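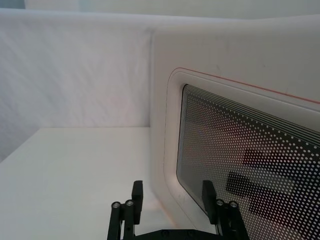 Does the turntable have to come out when the inside is cleaned? It should, and the roller ring with it.

2021-06-15, to the Edgate kitchen list

> The Sarnau pantry sheet says wipe the cavity
> weekly. It does not mention the two slots beside
> the opening. Are they to be cleaned?

Dry cloth only. The door hooks go in there — no spray, no wet sponge. 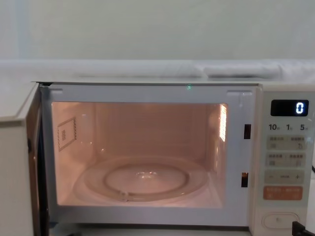 Microwave with the door open, latch slots at right.

For the rest, unplug first, then a damp cloth with dish soap on the walls and the floor of the cavity. Plate and ring go in the sink. 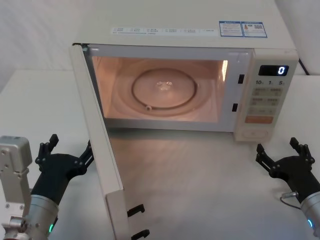
Dry the track before the ring goes back, and check that the plate sits on the hub. I will correct the sheet in November.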